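Chapter 4
What Does a Repair Really Cost?

Most people believe that fixing a thing is cheaper than replacing it. Most people also believe they are better than average drivers. This chapter asks what the first belief rests on, and the answer may disappoint readers who came to economics hoping to have their habits praised.

Start with the town of Naltport, where a repair shop called Vitale charges $80 to look at a broken household machine. The fee buys an opinion. If the owner goes ahead, parts and labor are added, and the usual bill comes to $300. A new machine of the same kind sells for $500 at Jukstead, across the street. On those numbers the repair saves $200, and a good many textbooks would stop there and move on to the exercises.

We should not be so quick. The $300 buys back an old machine, and the $500 buys a new one. If the repaired machine runs two more years and the new one runs eight, the repair costs $150 a year and the replacement $62.50. The bargain has turned into the expensive choice. Of course, the eight years is a guess, and it is very often a guess made by the company selling the machine.

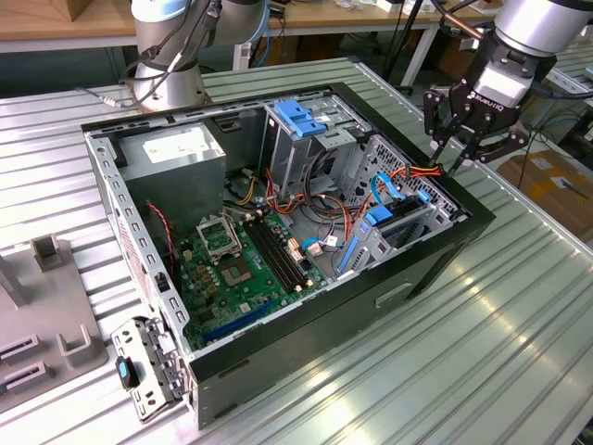
Repair people tend to object at this point, and one reader of an earlier edition, writing from Uvurby, put the objection well: the comparison treats every fault as if it used up the whole machine, when a single bad part can be swapped and the rest left alone for years. A computer with a failed power supply, the letter went on, is a good computer with one bad box in it, and an author who averages that together with a cracked motherboard is doing arithmetic on nothing.

The objection is fair, as far as it goes. It depends on knowing which part has failed – and that knowledge is what the $80 was for. An owner who pays the fee and is told the machine is not worth saving has spent $580 to own a $500 machine. Advice columns that tell us to "always get an estimate" rarely mention this. Nor do they mention that the shop giving the opinion earns more from one answer than from the other.

Surveys are not much help either. When 74 percent of people say they would prefer to repair, we learn what they like to tell a stranger with a clipboard. What they do on a Tuesday night with a dead refrigerator is a separate matter, and it is the one that interests us.

In the sections that follow we look at three costs that the simple comparison leaves out: the cost of finding the fault, the cost of waiting, and the cost of being wrong. Section 4.1 begins with the estimate fee – why shops charge it, and why some would do better not to.

Copyright Uvurby Press. All rights reserved. | Contact | Back to top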